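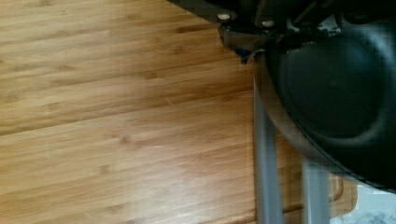
Facilities Desk, Bastonska Building, Second Floor Kitchen and Break Areas

Tickets My Requests Rooms Supplies Contact Log Out

Facilities > Plumbing > Hot Water > Ticket 555

Subject: Kitchen sink hot water is lukewarm (running log)
Status: Open, waiting on part
Unit: Katene under-sink tank heater, serves kitchen sink and mop sink

OK, starting a proper log on this one. I've had it as a sticky note on my monitor for too long, and three different people have now asked me in the hallway if the hot water is "ever coming back." Please put your complaints in the ticket, folks! I read it, I promise.

What people are telling me: the hot side at the kitchen sink never gets hot. It gets to bathwater-that's-been-sitting and stays there. Mornings are a little better, after lunch is worst. It began sometime in March as far as I can tell, which is when the first request came in, though that one got filed under Heating and spent a while with the thermostat people before anybody moved it over to me.

9:10 a.m. Ran the hot side wide open for a couple of minutes with a probe thermometer in a mug under the faucet. It climbed, stopped, and sat at 76 degrees. That's barely warmer than the room. The cold side came out properly cold, so I'm not dealing with the lines swapped or anything silly like that.

9:25 a.m. Emptied the cabinet under the sink to get to the heater. (If you are storing holiday platters down there, they're on the shelf by the copier now.) Tank is warm to the touch on the jacket near the top pipe. No drips at either fitting, no rust trail on the cabinet floor, and the drain pan is clean. Indicator light is on. The dial was set to the middle, so I turned it up a notch and left it alone for an hour.

10:30 a.m. Same reading. Not even a degree of difference, which was my first clue that the dial wasn't going to be the answer. I put it back where it was so I'm not changing two things at once. I learned that lesson on the ice maker ticket and I'm not doing it again.

10:40 a.m. Next guess was the heating element. Unplugged the heater, put our plug-in watt meter on the outlet, plugged the heater into that, then ran some water to wake it up. It clicked on and pulled 1,190 watts, nice and steady. So the element is heating and the thermostat is calling for it. I was a bit disappointed, to tell you the truth, since an element is a cheap part and I had one in the cage downstairs.

11:05 a.m. Phoned the Katene support number that's on the side of the tank. Pretty good call! Short hold, and the person on the other end knew the unit. They asked me:

– was it on its own outlet (yes)
– had the water been shut off recently (yes, during the hallway work)
– does anything else share the hot line besides the one sink (I said no, and I was wrong, keep reading)

Their theory was the dip tube. That's the plastic tube inside the tank that carries the incoming cold water down to the bottom, and if it cracks or falls off, the cold gets dumped in at the top and goes right back out your hot pipe. It fit what I was seeing well enough that I said thanks and hung up feeling clever.

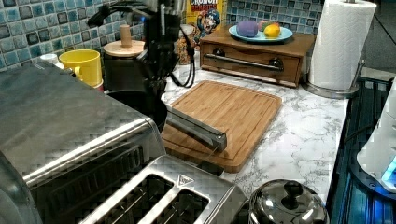

1:15 p.m. Power off, inlet valve closed, drained the tank into buckets. It's a 5 gallon tank, and I can report that it feels like a lot more when you're carrying it down the hall to the janitor's closet. Took the inlet fitting off and pulled the tube. Perfect. Not a crack in it, full length, a little chalky on the outside and that's all. Photos of the tube are in the shared drive if Katene wants them.

I wiped it off, put it back in with fresh tape on the threads, refilled, ran the faucet until it quit spitting, then turned the power back on. (Always in that order, please, if anybody ever does this when I'm out. A dry element burns out in no time.)

2:50 p.m. Tank had plenty of time to recover. Ran the hot. For the first few seconds it was properly hot, hot enough that I pulled my hand back, and I had a little celebration there by myself at the sink. Then it faded right back down to lukewarm. Rats.

But that's useful! A tank that's making hot water and a faucet that isn't delivering it means cold is getting in somewhere along the way. So I quit looking at the heater and started looking at everything else.

3:05 p.m. The crossover test. I should have done this first, it costs nothing. You close the cold inlet valve to the heater and then open only the hot side at the faucet. With the inlet shut nothing is pushing water through the tank, so you should get a dribble and then silence. I got the dribble, and then it kept on coming. A nice cheerful stream of cold water, out of the hot side, with the heater shut off from the world. So there it is, cold is crossing into the hot line.

First suspect was the cartridge in the kitchen faucet. It's a Ritton single handle, not very old, and those can let cold through to the hot side when the seals go. Closed both stops under the sink, took the handle off, pulled the cartridge. Seals looked good and springy. I swapped in the spare anyway, seeing as I had it in my hand, and repeated the test. Still running. So the old cartridge is in a labeled bag in the drawer as a spare, it's fine, don't toss it.

3:40 p.m. Stood there a while. Then I went and looked at the floor plan taped up inside the closet door, the real one with the pipes on it, and the hot line from our little heater doesn't stop at the kitchen. It tees off behind the wall and goes to the mop sink. I had always figured the mop sink came off the big building heater like the restrooms do.

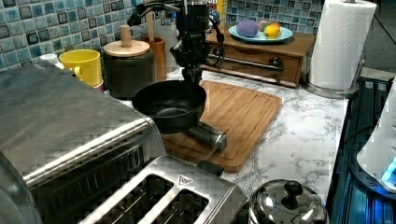
3:50 p.m. Went around to the closet and there was my culprit, or most of it. The mop sink has an older Heretti two-handle faucet with a hose screwed onto the spout, and on the far end of the hose is a spray nozzle with a shutoff. Both handles were standing open and the nozzle was closed. So nothing was dripping and it looked like it was turned off, but inside the faucet body the hot and the cold were wide open to each other. Every time anybody in the kitchen ran the hot, cold water went through the mop faucet backwards and mixed in behind the wall.

I don't think anyone did anything wrong here, by the way. If you've got a nozzle that shuts off, of course you use the nozzle. It does explain why mornings were a little better, depending on how the handles got left the night before.

Closed both handles firmly. Went back and did the crossover test again. Dribble, then nothing... and then a thin trickle that didn't quit. Much better but not zero. The hot stem on that Heretti isn't seating all the way, so some cold is still sneaking through past the washers.

4:20 p.m. Reopened the inlet, gave the tank time, ran the kitchen hot. Real hot water and it stayed hot long enough to wash a couple of greasy pans. I'd call it usable for now.

Where we stand:

I've put in an order for a replacement mop sink faucet with built-in check valves, so that even if the handles get left open the hot and cold can't talk to each other. I looked at rebuilding the Heretti with new stems, but the body is pitted and the screws are in bad shape, and I'd still be left with no check valves. The part has to come through the regular supplier and they didn't give me a delivery date, so the ticket stays open.

In the meantime I hung a tag on the mop sink that says CLOSE BOTH HANDLES WHEN DONE. Cleaning crew has been told too, by note on their cart. If the kitchen water goes lukewarm again, go look at those handles before you write in, and if they're both shut, add a comment here with the time of day.

I also owe Katene a call back to tell them it wasn't the dip tube. And I still need to write "also feeds mop sink" on the side of the heater in marker, plus get the building plan copied so it isn't living only on the inside of a closet door.

Platters are still by the copier.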